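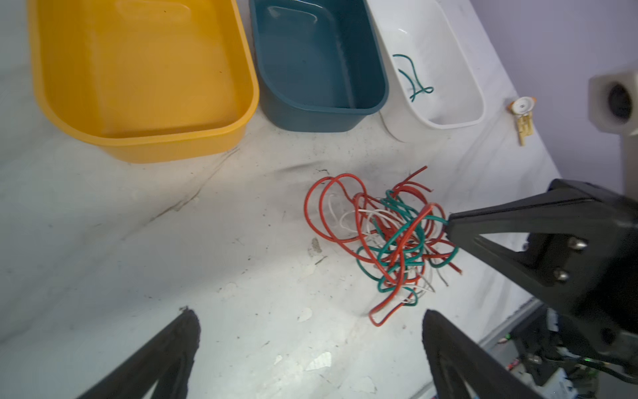
Wrist view from one arm. Three basins, one green wire already in the white one, the rest still in the heap.

Wire sorting, part 4: picking from the edge of the pile

The previous post ended with the two-arm setup running and the success rate stuck. This one covers the change that moved it, plus the parts that still fail.

The task, for anyone who skipped the earlier posts: a pile of insulated wires in red, green and white is placed on the table, and the two arms sort it by color. Red goes to the yellow basin, green to the white basin, white to the teal one. The mapping is deliberately mismatched. An earlier policy trained on matched colors had learned to move toward whichever basin resembled the thing it was holding, and it ignored the instruction text completely. With the mismatched mapping it has to read the instruction or fail.

The training set is 3,880 demonstrations, all teleoperated. Aleksi Kinnunen did most of the collection and also wrote the segmentation script, which cuts each demonstration into approach, grasp, separate, carry and release. The separate phase is where nearly all of the trouble is. Carry and release have been reliable for months. Nothing below concerns them.

The baseline chose a grasp point by taking the highest-scoring pixel of the requested color. This sounds reasonable and works on sparse piles. On a dense pile the highest score tends to fall near the center, where strands of the same color overlap and the detector is most confident. A grasp there closes on two or three wires at a time, often of different colors, and lifting drags the whole heap across the table. The release then puts a mixed bundle into the basin, or the operator stops the run.

The new version scores free ends instead of color mass. A small network takes the wrist image and predicts, for every pixel of the requested color, the path length along the wire to its nearest visible end and the number of crossings on the way. The grasp point is then the pixel that minimizes crossings first and distance second. A short stub sticking out of the edge of the pile gets a crossing count of zero and is picked immediately, which is what a person does with a knot of cables.

Labels for this came out cheaper than I feared. Tapio Halonen suggested generating them in simulation, using the rod model from the Onari project, and only hand-labeling a small real set to check transfer. I labeled 47 real images. Crossing counts are tedious to annotate and I would not want to do many more. White wires on the white table were the slow ones, and the network has the same difficulty: most of its missed ends are white.

The second arm has one job, which is to hold the pile. Once the first arm has a grasp, the second presses down or pinches at the nearest crossing while the first pulls along the predicted wire direction. We tried a learned policy for the holding arm and went back to a scripted one. The learned version hovered. It would come up to the edge of the heap and stay just short of contact, presumably an average over demonstrations in which the operators touched down at different moments. The scripted version goes to the crossing, descends until the force reading changes, and waits.

Results, in order of how much I trust them:

Multi-wire grasps dropped clearly on dense piles and stayed the same on sparse ones. This was expected and holds across every pile type we tried.

Sorting order changed. The policy now peels the pile from the outside, and the last few wires are easier than they used to be, because the core has not been pulled tight by bad grasps earlier on. I had not predicted this and think it accounts for a good part of the gain.

Total time per pile went up slightly. The holding arm waits for the force reading to settle, and the settling time is set conservatively. There is probably something to recover here.

Two failure modes remain. The first is the closed loop: a wire whose ends are both buried shows only a smooth bend at the edge of the pile. The network reports no visible end and the planner falls back to the old color score. A better fallback would be to pull gently on the bend and look again. The second is false ends. Where a red wire passes under a green one and does not reappear where the network expects, it is marked as terminating there. The grasp itself is usually fine, but the crossing count is wrong and the holding arm goes to the wrong place.

I also tested sensitivity to the table, as the surface is worn and has picked up stains. Small dark specks are ignored. Long gray streaks are occasionally read as white wire when the light is low, with low confidence, and a threshold removes them at the cost of a few real white ends. I have left the threshold off for now. A fresh surface would hide the problem and I would like the detector to deal with it.

Next is the fallback for closed loops. Tapio has a re-grasp primitive in the Wullside repository that should port over without much work – the gripper geometry differs, so the finger offsets need to be redone. After that, thicker cable, which bends differently enough that the rod parameters will have to be fitted again.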